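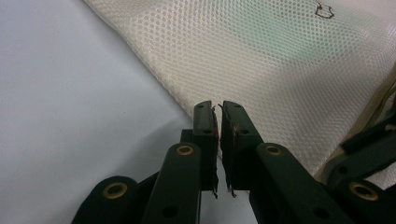 Hands Off, Sort Of: Joni Nieminen on building grippers you wear out by using

February 2025

Joni Nieminen wants me to know that the grippers are on version 16, and that version 15 is in a drawer he would prefer I didn't open. I had been in the workshop for four minutes at that point. I hadn't asked about the drawer.

He builds at Kauppinen, a shared workshop in what used to be a dairy depot. Members get a shelf, a key and a strongly worded sheet about sawdust. Nieminen's project has outgrown the shelf. It is called Buvach, a name he says came from mistyping something else, and it consists of a pair of grippers that a person holds and works by hand. The person does a chore with them, the movements are recorded, and the recordings are meant to teach a robot arm to do the same chore later on.

"People come over and ask where the robot is," he says. "I point to myself. They go back to their canoe."

I ask what the chore is. He says cloth, in the tone other people use for taxes.

"Blocks are easy. A block stays where you left it. Cloth has opinions. You lift one corner and the other side has moved, and the middle has done something private. I could have picked blocks. I had a whole box of blocks."

The pinching end took up most of his January. Each gripper closes on two upright fingertip pads carried by a set of plastic linkage arms, and where the arms pivot there are brass eyelets, the kind you would put in a tarp. Nieminen bought a bag of 1000 from a sewing supply shop called Dumano. He has enough left for any number of tarps.

"I started with bare plastic holes. They go oval. It feels lovely for an afternoon and then there's slop in it, and the tips don't meet where you think they do. With fabric that's everything. You're trying to pick up one layer and you get two, or you get air."

Are the eyelets better?

"They're shinier," he says, and then, after a fair pause, "Yes. Much better. I should have done it on version three."

The pads are a sorer subject. Their gripping faces have gone rough and frayed at the edges, with stray threads hanging off the bottoms. I suggest they look like something a cat has been at. He takes one off the bench and turns it over for a while.

"This one has done a lot of work," he says. "I was going to change them. Then I noticed I'd gotten used to how they grab when they're a bit fuzzy. New ones slide. So now I have a bag of new pads and I don't want to put them on, like shoes."

The rest of the gear is less homely. Small silver markers sit on one gripper's bracket so that its position can be tracked, and cables run off the backs. The cables came from Cendora, an online shop he describes as cheap in every direction. The work surface is a pale board on a wooden frame, built over two evenings with a borrowed saw. He is prouder of it than of the linkages.
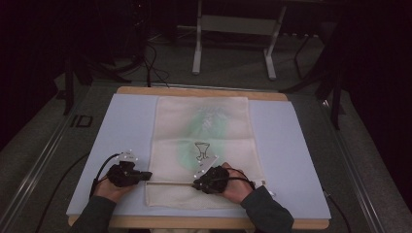
Grippers in both hands, with the goblet cloth on the board.

I get a turn. It's humbling. Your own fingers are right there, doing nothing useful, while a pair of plastic tips a few inches further out paws at a hem. My first try at folding a cloth in half takes long enough that a man comes in, uses the drill press and leaves.

"Slow is fine," Nieminen says. "What you can't do is cheat. Everybody wants to let go and smooth it with a knuckle. There goes your recording."

He keeps a count of the good ones in a spreadsheet, and the total on the day I visit is 3541. The bad ones have their own sheet, with a column for comments. I read a few over his shoulder. "Sneezed" appears more than once.

Around 504 of the good recordings came from other Kauppinen members, whom he pays in coffee. He can tell them apart from the traces alone. The canoe builder, he says, folds like a man closing a door on an argument.

And the robot arm that all of this is for?

"Ordered," he says.

When?

He starts putting away the eyelets. "I'd like to get version 17 done first," he says. "The left one squeaks."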